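My phone finally got the update on Thursday night, and of course it picked the one moment I was trying to order noodles. Twenty minutes of a spinning circle! I have a Geteck (the cheap one, don't judge me) and it had been nagging me since September, so I suppose I had it coming.

First impressions? The battery screen is much nicer, and the keyboard has stopped changing my friend Xiuying's name into "chewing", which she'll be thrilled about. But they moved the alarm. WHY did they move the alarm? I overslept by 50 minutes on Friday and had to text Prasanna a very groveling apology. 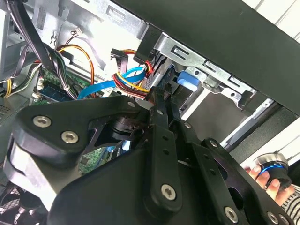 Inside the desktop case

The other thing is photos. I've got 2,000 of them on there, and after the update 690 had landed in a folder called "Other" with no dates on them at all. Deming says to back everything up, wipe the phone and start fresh. Deming says that about everything, including his kitchen.

I tried the Tolamus app for sorting them and it was fine, a bit slow, but it wants money after the first 20 albums and I'm stubborn. So I'm doing it by hand in the evenings with the TV on, a few dozen at a time.

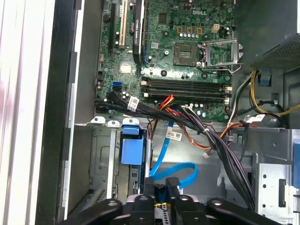
Green Dell motherboard, seen from above

If anyone knows how to get the old alarm button back on the home screen, please leave a comment, I'm begging you.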